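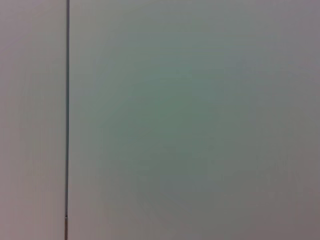 Rosine Barbier wrote to us that her second-year students stopped being afraid of regression after two sessions with the workbook, and she asked if we can print the tables bigger. We did it in the new edition.

Itton Household Panel Teaching Pack
Second edition, for courses in applied economics

The Itton pack is a set of teaching materials for lecturers who give a first or second course in econometrics. It contains a printed workbook, a data file and a guide for the teacher. The data describe the spending, income and working hours of 967 households in the district of Bodancombe, and 409 of them were interviewed in both rounds. All names and addresses were removed before the file was prepared.

What is in the pack
Student workbook, 34 exercises, spiral bound
Data file in CSV format, with codebook
Teacher guide with full solutions
License for one department, up to 500 students per year

The exercises begin with simple averages and go as far as fixed effects. Each one can be finished in one class hour, except the last two, which are better given as homework. Students need to know what a variance is. They do not need to know matrix algebra, but the teacher guide has an appendix for those groups which do.

The file opens in any usual statistics program. Missing answers are coded as blank cells, and in the first edition they were coded as 99, so please do not mix the two files. If you have old solutions in your own notes, exercises 12 and 19 now give different results.

Authors
Armelle Coste and Hüsnü Avcı wrote the exercises. The codebook was made by Clémence Collet.

Ordering
Departments can order by e-mail or through the Picard bookshop. The printed parts are sent from Pandusitz, normally within ten working days, and the data file comes by download link. Orders for the October term should arrive with us before the end of the month. Extra workbooks are sold separately, in boxes of 20.

Page last changed: 19 September 2021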